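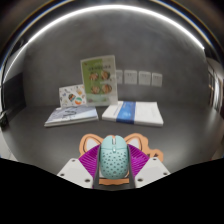 Rato azul-esverdeado claro, com a parte de trás toda furadinha.

Limpar o rato do computador

Um rato com furinhos na carcaça é leve e agradável na mão, mas o pó entra com facilidade. Eu limpo o meu uma vez por mês, antes do café da manhã.

Primeiro desligue o rato. Se tem pilha, retire a pilha. Depois passe um pincel macio e seco sobre os furos, sempre na mesma direção, com o rato virado para baixo – assim o pó cai para fora.

Para a roda uso um cotonete com muito pouco álcool isopropílico. Gire a roda devagar e limpe os dois lados. Nunca deite o líquido diretamente no rato. Espere 7 minutos antes de ligar de novo.

Entre os botões junta-se uma sujidade escura, um pouco gordurosa. Um palito de madeira envolvido num pano fino tira quase tudo. Não faça força.

O tapete também precisa de atenção. O meu, da Ivitz, lavo em água morna com uma gota de detergente e deixo secar deitado na mesa, à sombra. Ao sol ficou ondulado e tive de o pôr uma noite debaixo de livros pesados.

Próxima dica: migalhas no teclado.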